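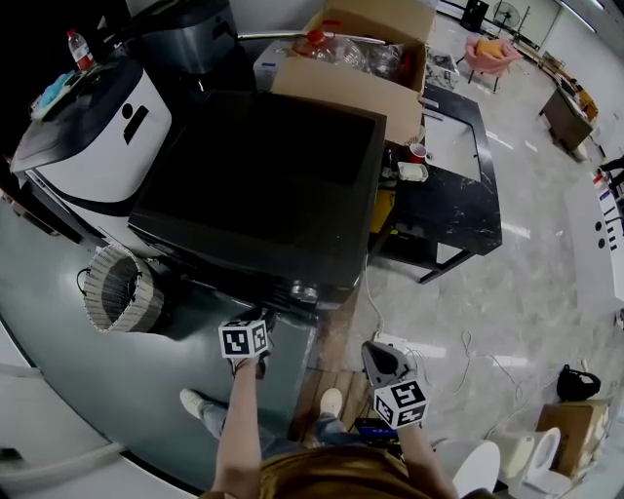
Household appliances, with a light-blue cloth on the one at left.

Home Products Stockists News Press Contact

PRESS RELEASE — for immediate use

Baptista launches Hendness, a refillable hand balm for dry and cracked skin

Losham. Baptista, the small skincare maker, is bringing out a new hand balm this December. Name is Hendness. Comes in a 90 ml tin, unscented, with a refill pouch to follow in the new year. On sale first at Briltgate Pharmacy in Losham and through the Baptista website, other shops after that.

It's a thick balm, pale yellow, fairly stiff in the tin until you warm it between your fingers. Shea butter, oat oil, beeswax, a little glycerine. No perfume and no colouring. Meant for people who have their hands in water a lot — hairdressers, cooks, parents of small children, anyone who washes up without gloves.

"Our first hand cream was too runny and customers told us so," said Elsa Björklund, founder of Baptista. "Lovely smell, gone in ten minutes. People wanted something that stays put overnight. So we went back and started again, and then started again after that."
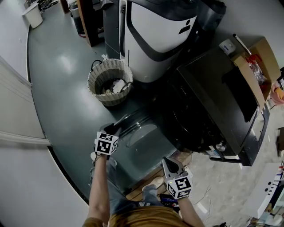
The recipe went through 23 versions. The early ones were greasy and left marks on pillowcases. Later ones set too hard, and one batch had to be dug out with a spoon. Gaspard Bailly, who runs the mixing room, settled on a higher share of oat oil and a slower cooling time, and that's the version going on sale.

A first run of 500 tins has been filled and labeled at the Losham unit. Second run booked for January if the first one goes. Tins are aluminium with a screw lid, and the lid has been made a bit wider than on the old cream so its easier to grip with sore fingers.

How to use it. A pea-sized amount, warmed in the palms. Work it in round the nails and across the knuckles first, then whatever is left over the backs of the hands. Best last thing at night. Cotton gloves on top if the skin is very bad. Can also go on heels and elbows, though it is slow to sink in there and you'll want socks.

Not for use on broken or infected skin. Contains beeswax, so not suitable for vegans — a plant wax version is being looked at, no date yet. Anyone with a nut allergy should read the label before buying or ask at the counter. 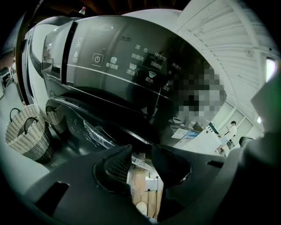 Briltgate Pharmacy will have an open tin on the counter for customers to try from launch. Imelda Soriano, who manages the shop, asked for a plain one with no scent. "Half the people who come in with sore hands can't be doing with perfume," she said. "They've tried lavender this and rose that. They want something that doesn't sting."

Price is £5 for a small travel tin and £11 for the full size. The refill will be cheaper than the tin, exact price to be confirmed. Empty tins can be brought back to the shop for recycling, lids too please.

Baptista is also dropping its old hand cream. Remaining stock will be sold off through the website until it runs out, and it will not be made again. The foot soak and the lip balm carry on as they are. Same recipes, same prices.

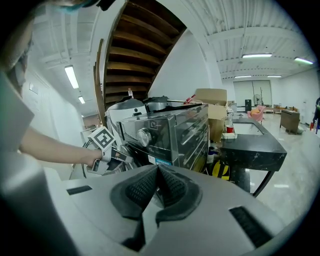
New labels are by Tomás Teixeira, with bigger print for the ingredients list after several customers wrote in to say they coudn't read the old one. The batch number has moved to the base of the tin. Use within twelve months of opening, keep somewhere cool. If it melts in a hot bathroom, leave it to set and it will be fine to use, maybe a touch grainy.

Shops wanting to stock Hendness should get in touch before the second run. Minimum order is one box. Tester tins and shelf cards supplied free with first orders. Samples for press on request, travel size only.

Press contact: Dace Juška, Baptista, Losham. Phones answered until 4.30 pm.

ENDS

Page last updated: December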